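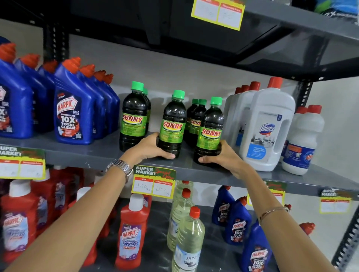

Handout 3: Learning two-handed shelf tasks from head-camera video

Read before the lab on 24/08/2022. The first half goes over the method. The second half has the results we will argue over, and the exercise is at the end.

1. The problem

Most manipulation policies in this course so far have been trained on teleoperated data. A person drives the arms, the arms log their joint positions, and the policy learns to map camera input to those positions. It works, but it is slow to collect and every hour of it ties up a robot.

Head-camera video of people doing ordinary tasks is much cheaper. What it lacks is actions. There are no joint angles in the file, only pixels. The Dutum method is one way to get usable action labels out of such video for tasks that need both hands, and stocking or picking from a store shelf is the task it was tested on.

Shelf work is a good test for a few reasons. The space is shallow. Identical items stand one behind the other, so the detector has many near-copies to choose from. Arms come in from below and cover a good part of the lower shelf. In the view at the top of this handout, the right forearm hides part of a price tag and the left arm blocks a red bottle on the shelf below. A method that needs to see every object all the time will fail on footage like this.

2. Terms

Hand track: the 3D path of one wrist plus the fingertip positions, in the camera's coordinates.

Contact segment: a stretch of video in which one hand is judged to be holding one object.

Instance lock: the step that ties a contact segment to one particular object, and keeps it tied when look-alikes are nearby.

Paired segment: two contact segments, one per hand, that overlap in time.

Retargeting: turning a hand track into gripper poses the robot can reach.

3. The pipeline

Step 1. Stabilize. The head moves all the time, so hand tracks in camera coordinates are useless on their own. We estimate camera motion from the fixed background. Shelf edges, upright posts and slots are good for this as they are straight and do not move. Products are masked out before this step.

Step 2. Track hands. An off-the-shelf hand model runs on each frame. Left and right are assigned by the arm's entry direction and then smoothed over time. Watches and bracelets turned out to matter. The hand model sometimes places the wrist joint at the band and not at the wrist, and the error is steady enough that smoothing does not remove it. The fix used here is a per-clip wrist offset, estimated once.

Step 3. Find contact. A small classifier looks at a crop around each hand and gives a contact score. Anything above the threshold for long enough becomes a contact segment. Clear plastic is harder than solid color. The liquid inside helps, and a dark fill gives a much stronger outline than a pale one.

Step 4. Lock the instance. This is the new part. Appearance alone cannot separate two bottles of the same product, so the lock uses the label position relative to the hand, plus the order of the row in depth. Consider the two Sunny bottles being gripped in the view above. They carry the same name in red on the same green label and have the same bright green cap, with more of the same product standing behind. A plain appearance tracker has no reason to stay on the right one. The lock keeps a short list of candidates for each hand and refuses to let both hands claim the same candidate.

Step 5. Pair. Overlapping segments are joined, and the pair is given a type: same object, separate objects, or support (one hand holds something aside while the other works). Two hands on two bottles of the same product is "separate objects", however alike the bottles look.

Step 6. Retarget. Hand tracks become gripper poses for the two arms. Low grips near the base are a problem for our grippers, which need clearance below the object. When a person cups the base of a bottle, the retargeting step slides the grasp up the body until the fingers clear the shelf board. The change is logged so it can be checked.

4. Data

The set used for the results has 1469 clips. Of these, 50 were held out for testing and labeled by hand. The clips come from stores and from the mock aisle at Rokside. The store shelves have price tags on the lip, mixed brands and tight rows. The mock aisle is tidier, and that shows up in the results.

Labels on the test clips were made by two annotators working separately. Where they disagreed on the pair type, the clip was discussed and relabeled. Nearly all the disagreements were between "separate objects" and "support".

5. Results

Two baselines were used. The first is the Gikon tracker, which uses appearance only. The second is the Ramanauskas rule, which assigns each hand the nearest object when contact starts and never changes its mind.

Main points:

– On rows of mixed products, all three methods do well and there is little to choose between them.

– On rows of identical products, the Gikon tracker often jumps to a neighbor in the row. The full method does this far less often.

– The Ramanauskas rule does better than you might expect. Its mistakes come at the start of contact, when the fingers pass a front bottle to reach the one behind.

– Removing the rule that two hands cannot claim the same candidate brings most of the errors back. The depth order helps as well, but less.

– Policies trained on the full method's labels place their grasps better in the mock aisle than in stores. We do not yet know how much of this comes from lighting and how much from spacing.

One result is weak. The support type is rarely found correctly, and the trained policy almost never shows the behavior. Treat any claim about it with care.

6. Common mistakes in past write-ups

Do not report contact accuracy as if it were instance accuracy. A hand can be correctly marked as holding something while the object is wrong.

Do not drop clips with blocked objects. They are the point of the test.

State which coordinates you are using in every plot. Camera and shelf coordinates look similar on a short clip and come apart on a long one.

Check a sample of the retargeted grasps by eye before training. The log from step 6 lists every grasp that was moved.

7. Exercise

Work in groups of 2 or 3. Each group gets a folder of clips and the code for steps 1 to 5.

a) Run the pipeline as given. Save the pair types.

b) Turn off the shared-candidate rule in step 4 and run it again. Find three clips where the output changed and say what happened in each.

c) Pick one clip with clear containers. Lower the contact threshold until the segment length stops changing. Plot length against threshold.

d) Write one paragraph on how you would detect the support type. You do not have to build it.

Hand in the plot, the three clip numbers with notes, and the paragraph. Code is not graded, but include it so that the runs can be repeated. The folders stay on the lab server until February.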